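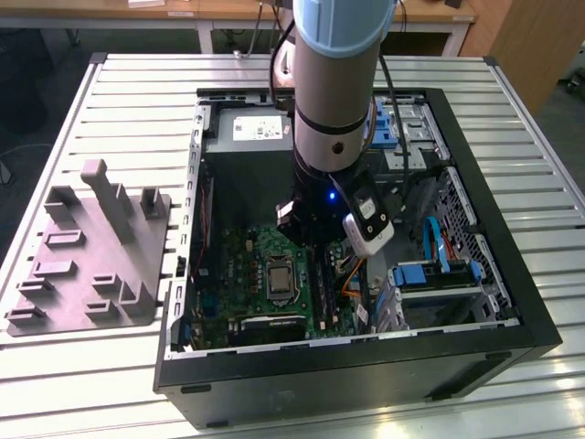

The second life of the office desktop

A desktop computer bought for an office is usually written off after four years. The accounting term says little about the condition of the machine. Most of the parts inside have no fixed wear limit at normal temperatures, and the ones that do wear, chiefly fans, hard disks and the electrolytic capacitors in the power supply, can be tested or replaced for less than the cost of a new unit.

The town of Breruvport put this to use in March, when it stopped sending its retired desktops straight to the shredder. A total of 596 machines from council offices, libraries and two schools went instead to Furbridge, a refurbishing firm on the edge of the harbour estate. The contract pays per tested machine and sets a separate rate for material sent on for recycling.

Marcelino Marín, who runs the test floor at Furbridge, sorts incoming stock by age of platform before anything is switched on. "The badge on the front is no use to me," he says. "I want to know the socket and the memory type. Those two decide whether I can mix parts between units."

Data comes first. Drives are removed, logged by serial number and overwritten, with a verification pass at the end. Any drive that fails verification, or reports reallocated sectors above the firm's limit, is crushed. Of the Breruvport batch, 141 drives went that way. The rest were wiped and put back into stock, although most rebuilt machines now leave with a small solid-state drive as the boot disk.

Power supplies are tested under load. A supply can hold its voltages at idle and drop out of tolerance when the processor and graphics card draw together, so each is run on a dummy load and the ripple on the 12 V rail is measured. The supplies are not opened for repair. The labour cost is too high, and the main capacitor can hold a dangerous charge after the mains lead is removed.

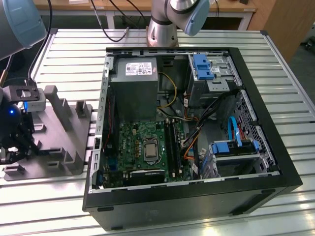
Desktop tower with the side panel off and no cooler on the processor.

Thermal paste is the most common fault that owners never notice. It dries out over several years, the processor runs hotter, and the fan speed rises to compensate. Past a certain point the chip slows itself down, and the user reports that the computer has become slow with age. Cleaning off the old compound and applying a thin, even layer restores the original behaviour in most cases. Marín uses isopropyl alcohol and lint-free cloth, and does not reuse thermal pads.

Memory is run through a full test overnight. Errors on a single module are often cured by cleaning the contacts, and a module that fails a second time is scrapped.

The economics are narrow. Lamari, a wholesaler that buys from Furbridge, pays by grade, and the gap between the top two grades is almost entirely cosmetic. Scratched side panels cost the firm more than failed memory does. Boards that cannot be sold go to a smelter in Paredes for copper and precious metals, and last year's consignment came to 3583 kg.

Software support remains the harder limit. A sound machine loses its resale value once its operating system stops receiving security updates — and the hardware requirements of the next version may exclude it. Furbridge installs Linux on units in that position and sells them mainly to schools and clubs.

Last updated: 6/6/20

4 comments
141 shares

Related
What a drive's error log can tell you
Buying used memory: speeds, ranks and voltages
Why fans fail before processors
Where old circuit boards go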